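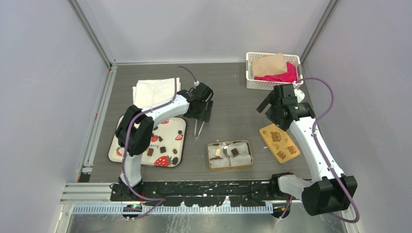 ## Roller shutters: common questions

**Which slat profiles does Nulley supply?**
Kudside (single-skin steel) and Granström (foam-filled aluminium). Openings wider than 71 inches take Granström only.

**How is the opening measured?**
Width at top, middle and bottom; use the smallest figure. Headroom is measured from lintel to ceiling — 11 inches is the minimum for the standard box.

**Can a manual shutter be motorised later?**
Yes, if the axle is octagonal. Round axles must be replaced.

**What does the guarantee cover?**
Motor and controls, 2 years. Powder coating is covered separately; see the order form.

**Are repairs carried out on other makes?**
Cluvetti shutters only. Send the serial number to Yevdokiia Nazarenko in the service office before booking.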